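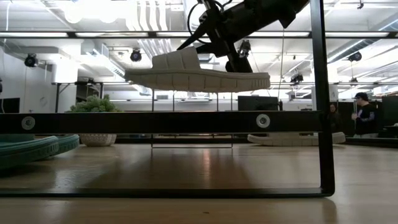 light gray slide held by the strap, fixed cam

Hi all,

quick one before the 3 pm slot. We're at 249 episodes for the slides task, target is still 1,000 by end of October. Replies to Rosalía inline, sorry for typos.

On Cluvberg, Rosalía Carretero wrote:
> Two things from going over the last batch. First, a lot of the
> grasps are on the strap. Is that on purpose? The Sekum policy
> already does straps fine, it falls apart on sole edges.
> Second, can we please get a fixed rule for what counts as a
> failed pick. I have 40 episodes marked "unsure" and no idea
> what to do with them.

Strap: not on purpose, it's just the easy grab from above and people drift to it. From now on alternate, strap then sole. Write which one in the notes field, the Jodwood uploader doesnt ask for it.

Failed pick: if it leaves the table and gets dropped before the place, thats a fail, keep it and label it. If the operator backs off and regrasps, that's NOT a fail. The unsure ones, leave them, I'll go thru them tonight.

Also please mix the colors more. Too many runs start with teal. And check the wrist view before you hit record, with a big shoe it's mostly shoe in there. Fine for training, bad if you're trying to label from it, so label from the fixed cam.
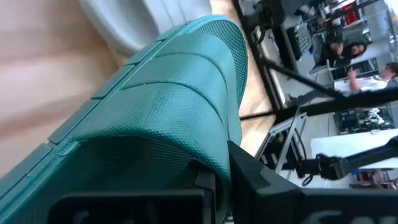 Still open
- new names for the grasp types
- Na export, still skips the last 3 seconds of each episode
- who has the evening slots

gotta run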